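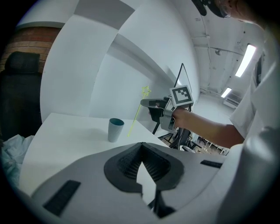

Table Props and Small Objects, Session 7 notes
Drarkeo workshop course, Feb 17, 2021

Hi all! I promised I'd write up the cup business, so let's start there. A tapered cup is my favorite beginner object (I own far too many of them). It's narrower at one end, so your fingers want to slide along the side when you lift, and a lot of you squeezed harder to make up for it. Try going a little higher and closing slowly. If the cup tips when you set it down, you let go too early.

Color matters more than people expect. A gray cup on a white table is easy to find, and a bright inside tells you right away which way is up. White on white is miserable, so please don't bring me any more white saucers!

Now, wands. Anything long and thin with a shape on the end, like a star, wants to swing. Hold it near the heavy end first, then work your way down the stick once you trust it. I had one in the Gremwood class that was 290 mm long and it spun on me every single time.

For next time: pick one cup and one long thin thing from home, and spend 45 minutes moving them from one side of a table to the other. Write down where you held each one. Sketches are fine, mine are terrible. We'll swap objects when we get to the Mosedberg unit in April, so put your initials on the bottom of anything you'd like back.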